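Why councils should not close the small repair rooms
Rhydian Gittins
2019-02-04

The review of community premises in Endport, now open for comment, proposes that the repair room on Voyle Street be closed and its work moved to the main library at Ludlow Road. 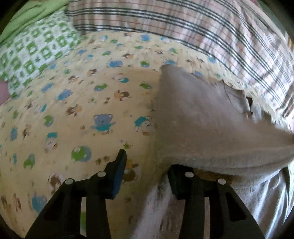 The case for closure rests on cost per visit. On that measure the room does poorly. It recorded 2,354 visits in the last full year, against a far larger number at the library, and its heating and rent are met entirely from the public purse. The review treats these facts as decisive. In my view they deserve weight, but they have been asked to carry more than they can bear.

A visit to a library may last five minutes. A visit to a repair room commonly takes up most of an afternoon, and the person who comes to turn up a hem or replace a zip often leaves knowing how to do it again. To count the two as equal units is convenient for the purposes of a table. It tells the council very little about what either service provides.

The review also assumes that users will follow the service to its new address. The evidence from Anard, where a similar room was moved in October, is discouraging. Of 400 regular users, 337 had lived within walking distance of the old site. The new one requires two buses. Attendance fell within weeks, and the classes for new parents were withdrawn altogether. It is to be regretted that the review gives this experience a single footnote.

There is a further question of storage. Bedding, curtains and children's clothes take up space, and households in small flats cannot keep half-finished work on the kitchen table. The present room has 32 lockers for this purpose. The plans for the library show none, and officers have confirmed that no funds have been set aside to provide them.

I do not suggest that every public room must stay open for ever. Buildings age, districts change, and a council is bound to spend carefully. A shorter lease, a shared tenancy with the adult education service, or a modest charge for the use of the heavier machines would each reduce the cost. None of these options has been priced. Members should ask for those figures before the vote and defer the decision until they have been published.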